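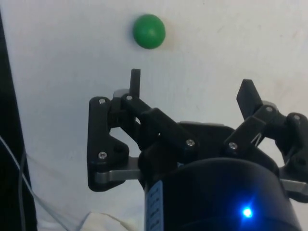 Viewers keep writing to me that my voice is too quiet under the game music, and that they must turn the volume up and down during the whole stream. I lowered the music to 50 percent in September, but the complaints continue. In my own headphones everything sounds correct. What should I check first?
Jerudia, November 24, 2024

Walico
Please record two minutes locally and listen on a phone speaker. Your headphones give you the game directly, so they do not show the balance which the viewers receive. Then put a compressor on the microphone and lower the music again until you understand every word. In boss fights I also use ducking, with a release of 300 ms. If it is 120 ms, the music jumps after each word and this is tiring to hear.

Flomcombe
Buy a better mic, mine solved it.

Đorđević
I agree with Walico. Check also that the game is not captured two times, once as desktop sound and once as game capture. I had this mistake for a long time.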